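Inside corner (building)

From the Mendmont Household Building Wiki
Last edited 2020-10-13

An inside corner is the place where two walls of a room meet and face in toward the room. Also called an internal corner or, among older plasterers, an internal angle. The opposite is the outside corner, which sticks out into the room and gets hit by chairs. Where the two walls also meet a ceiling or floor you get a three-way corner. Harder to finish than either.

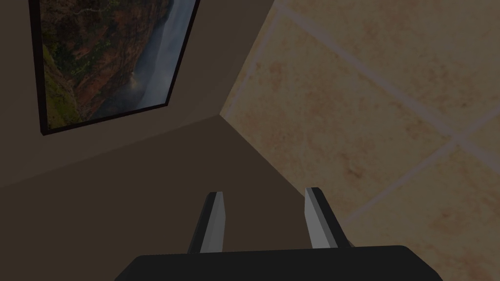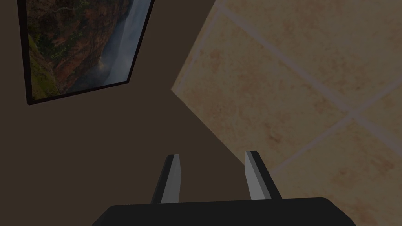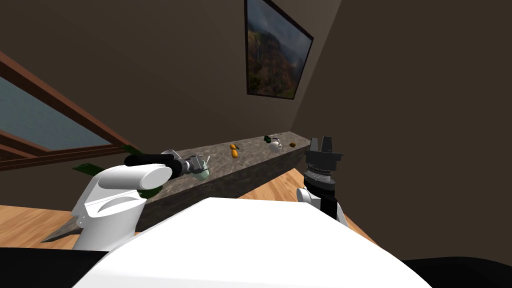
Inside corners, computer renderings. Granite countertop in the third.

Contents
Terms
Why corners are rarely square
Plaster corners
Drywall corners
Paint and color
Trim
Cracks
Damp and mold
Furniture and use
Sound
See also

Terms

Builders say inside corner. Plasterers may say angle, and the tool for it is an angle trowel or corner trowel. Painters say "cutting in" for the brush work along a corner, before the roller comes out. Drywall crews talk about the flats (the seams in the middle of a wall) and the angles (the corners), and they are often done on separate passes.

A corner that is wider than square is called open or fat. Narrower than square is closed, tight or pinched. An off-angle corner is one that was meant to be something other than square in the first place, like in a bay window or under a sloped ceiling. People mix these up. A fat corner is a mistake, an off-angle is a design.

Why corners are rarely square

Framing lumber bows and twists as it dries. Studs go in with a crown one way or the other. Then the wall gets covered, and the covering gets built up with compound or plaster, mostly right in the corner itself. So even when the framing was good the finished corner tends to drift open a little. Old houses add settlement on top of this.

Checking is simple. Framing square in the corner, low, middle and high. For a whole room, measure both diagonals across the floor. Same length, and opposite walls also the same length - the room is square. Most are not and it doesn't matter until something long and straight has to fit: cabinets, a countertop, a bathtub, floor tile.

Countertop fitters deal with it by templating. Stone can't be shaved on site the way wood can, at least not comfortably, so the template records the real shape of the corner and the slab is cut to that. Laminate tops usually come with a scribe strip at the back, which gets sanded or planed to follow the wall. Small gaps are caulked or covered by a backsplash. A large gap usually means somebody measured the cabinets and assumed the wall.

Plaster corners

On lath, the plasterer works one wall up to the corner, then the other, and runs the angle trowel down both while the finish coat is still soft. Metal lath is bent through the corner so the base coat has something continous to hang on. Wood lath can't bend, so the corner in a wood lath house is a joint from the start and this is where the cracks come from.

Some plasterers round the corner slightly. A coved corner, where the wall curves up into the ceiling with a generous radius, was popular in better apartments and in hospitals. Easier to wipe down. Very hard to patch later so it matches. The Janevski house in Mendmont has coves in every downstairs room, and the repair in the front hall is easy to find with a flashlight held against the wall.

Drywall corners

Standard practice:

Paper tape, creased down the middle. Compound on both sides of the corner, tape pressed in, excess wiped out with a knife. Dry. Then a coat on one side only. Dry. Then the other side. Sand lightly.

Doing one side at a time is slow but the knife doesn't dig into wet mud on the facing wall. A corner knife does both sides in one pass, and opinions differ a lot on whether it's worth owning. Beginners like it on the tape coat. For finish coats most people go back to a flat knife.

Mesh tape is a poor choice in an inside corner. Doesn't hold a crease, and the blade cuts it easily. Composite tapes with a stiff plastic or metal backing hold a straight line better, mainly used on off-angles, where paper wanders. Bestimen sells one in 50 foot rolls with a hinge molded in, common in local stores. The hinge side goes toward the wall. Gets installed backwards all the time.

Gaps more than 1/4 of a tape width should be filled first with setting compound and left to harden. Tape laid over a hollow will blister.

In the ceiling corner, the last row of screws is often left out on purpose, several inches back from the wall. The edge of the ceiling board then floats on the top edge of the wall board. Called a floating corner. The roof framing moves a bit between summer and winter, and a floating corner lets it.

Paint and color

The same paint looks different on two walls that meet. One faces the window and the other doesn't, so one is lighter. They also throw light at each other: in a strongly colored room the corner goes deeper and more saturated than the middle of the wall. Pale yellow is known for this, can turn close to mustard in the angle. Whites pick up whatever the floor is.

Dark colors go the other way and swallow the corner. With a flat dark brown or charcoal on both walls the line between them gets hard to see in the evening, and a small room can seem to lose its edges. Decorators use this on purpose. It also hides a bad tape job, for what that's worth. Gloss shows everything.

If two colors meet in a corner, the line should be put slightly onto one wall, never tried for in the exact crease, since the crease is not straight. Pick the wall that is seen less from the door. Tape, seal the tape edge with the first color, then the second color over it. Pull while wet.

The sample cards by Jevard have a fold down the center for this reason, so the card can be stood up in a corner and looked at from both sides. Numbering starts at 2000 for the browns and grays. A larger painted board does the same job better.

Trim

Baseboard in an inside corner is coped or mitered. Coping means the first piece runs square into the corner, and the second is cut to the profile of the first and butts against it. It stays tight when the corner is out of square and when the wood shrinks. A miter opens up. Mitered inside corners are faster, and normal on flat modern baseboard with no profile, where a cope would just be a straight cut anyway.

Crown molding, same idea, more swearing. Corner blocks avoid both cuts. Quarter round is sometimes nailed straight up a vertical corner to cover a crack, mostly in paneled rooms.

Cracks

A hairline in the crease is usually shrinkage or seasonal movement. Opens in January, closes again by summer. Flexible caulk and paint will do, though caulk in a corner that has already been taped can leave a shiny stripe under flat paint.

Watch for:
a crack wider at the top than at the bottom
one that comes back soon after a proper repair
doors nearby that start to stick
a step, with one wall standing proud of the other

Any of these can mean the foundation or the framing is moving, and should be looked at before anyone tapes over it. Valdis Žukauskas, in his repair notes for the Mendmont row houses, marked each corner crack with a dated pencil line across the end and went back the next year. Of the 22 cracks he followed, 2 had grown. Cheap method. Still a good one.

Damp and mold

Outside-wall corners are the coldest part of a room. More outdoor surface on the back than indoor surface on the front, extra framing where insulation should be, and little air moving. Moisture condenses there first. Gray or black spotting low in the corner behind a wardrobe is the classic case. Pull furniture a hand's width off the wall, run the exhaust fans, look at the gutter outside. Repainting without any of that just resets the clock.

Newer framing uses fewer studs at the corner, with clips or a single turned stud to catch the drywall, so insulation reaches all the way in.

Furniture and use

Corners collect things: corner cabinets, floor lamps, the Christmas tree, the cat. In kitchens the base cabinet in the corner is the hardest to reach into and gets a lazy Susan, a pull-out, or is simply closed off. Closing it off loses less space than people think, once the turntable and its hardware are taken into acount.

Beds in a corner are warm for the person and bad for making the bed.

Sound

Low notes build up in corners. A loudspeaker pushed into one sounds boomier, and thick absorbers (bass traps) are placed there in music rooms. Speech is less affected. Section needs expanding.

See also

Outside corner
Corner bead
Coping (joinery)
Cove ceiling
Thermal bridge
Scribing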